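Accueil | L'atelier | Projets | Galeries | Archives | Contact

Galerie : la panne de câble de la cellule de tri
Catégorie : Robotique / Incidents et maintenance
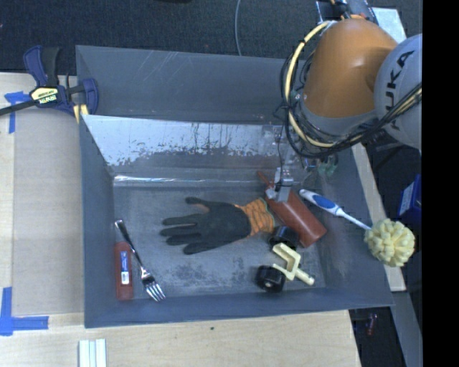 La pince du bras KUKA au-dessus de la bouteille brun-rouge, à côté du gant de travail.

Cette galerie accompagne le compte rendu de l'arrêt de la cellule Madard. Une seule vue a été retenue pour la version publique. Les notes qui suivent reprennent le journal de la cellule dans l'ordre où les choses ont été comprises, ce qui n'est pas toujours l'ordre où elles se sont produites. Mise en ligne : 2019-04-26.

La tâche
Prise d'objets mélangés dans un bac gris, dépose dans un second bac, puis retour. Les objets changent de position à chaque passage. La campagne prévoyait 3 000 prises par série, avec une pause de contrôle à la fin de chaque série. Dans le bac : bouteilles, gant, fourchette, brosse à long manche, une pièce du genre roulette. La brosse dépasse du bord et c'est admis par la procédure, à condition que le programme connaisse la hauteur du manche.

Le défaut
À la prise 3 047, soit peu après le début de la deuxième série, la pince s'est refermée sur une bouteille et ne s'est plus rouverte. Le bras a poursuivi sa trajectoire de dépose, a attendu le signal d'ouverture, puis est reparti vers le bac avec la bouteille toujours serrée. Le programme considérait la dépose comme faite. La bouteille a heurté la paroi du bac à la descente suivante et le contrôleur s'est mis en arrêt sur dépassement d'effort. Personne n'était dans la zone. Ni le bac ni le bras n'ont été abîmés, la bouteille a été jetée.

Première hypothèse, fausse
Nous avons d'abord accusé les doigts de la pince. Ils avaient été changés au début de la campagne et l'un d'eux avait un peu de jeu. Kazuhiro Tamura les a démontés, nettoyés et remontés avec la cale fournie. Le défaut est revenu au bout de 375 prises. Entre-temps nous avions perdu une demi-journée et commandé un jeu de doigts chez Prutthorpe dont nous n'avions pas besoin.

Ce que disait le journal
Les deux arrêts avaient un point commun : le poignet venait de faire une grande rotation pour prendre un objet couché en diagonale. Le module Kodikara, qui transmet les ordres à la pince, avait noté à chaque fois une perte de liaison très courte, suivie d'une reprise normale. La reprise effaçait l'alarme. Il fallait ouvrir le fichier détaillé pour la voir, et nous ne l'ouvrions pas.

Le câble
Le conducteur de retour de position de la pince était fatigué à l'intérieur de sa gaine, dans la boucle qui passe près de l'articulation. Rien à voir de l'extérieur. À l'ohmmètre, bras immobile, la continuité était bonne. En pliant la boucle à la main, elle disparaissait puis revenait. La boucle était trop courte pour les rotations demandées et frottait contre un collier de serrage posé lors du montage.

Les câbles fins sur le bras
Ils sont nombreux et ils pendent en boucles le long de l'articulation. Le passage n'avait jamais été dessiné : chaque ajout de capteur a suivi le chemin du précédent. Le gros câble jaune crème, lui, a son rayon de courbure propre et n'a pas été mis en cause.

La faute de programme
Le câble est la cause de la panne, mais le choc contre la paroi vient du programme. Après un ordre d'ouverture, il attendait un délai fixe et continuait, que l'ouverture soit confirmée ou non. Cette attente avait été écrite pour les essais à vide et elle est restée. Désormais, sans confirmation de position, le bras s'arrête à la verticale de la dépose et demande une intervention. L'arrêt est plus fréquent qu'avant, y compris pour de fausses alertes, et nous l'acceptons.

Réparation
Câble remplacé par une référence souple Enemlow, prévue pour la torsion. Boucle rallongée, collier supprimé, fixation refaite plus haut sur le bras. Le rayon minimal est noté sur la fiche de la cellule. Le remplacement est fixé à 2 000 prises tant que nous n'avons pas de recul, ce qui est certainement trop prudent.

Consigne pour l'accès au bac
Pendant la recherche de panne, deux d'entre nous ont ramassé un objet dans le bac alors que le bras était en pause et non en arrêt sécurisé. Une pause peut être levée depuis le poste de commande, un arrêt sécurisé doit être réarmé sur place. On ne met plus la main dans le bac en pause. La règle existait déjà, elle figure maintenant sur la porte de la cellule.

Reste à faire
Faire remonter les pertes de liaison courtes dans l'affichage principal. Reprendre tout le cheminement des câbles avec un vrai support, prévu en mai. Renvoyer les doigts à Prutthorpe s'ils les reprennent. Vérifier si la seconde cellule a le même collier au même endroit.

Galerie précédente | Retour aux galeries | Galerie suivante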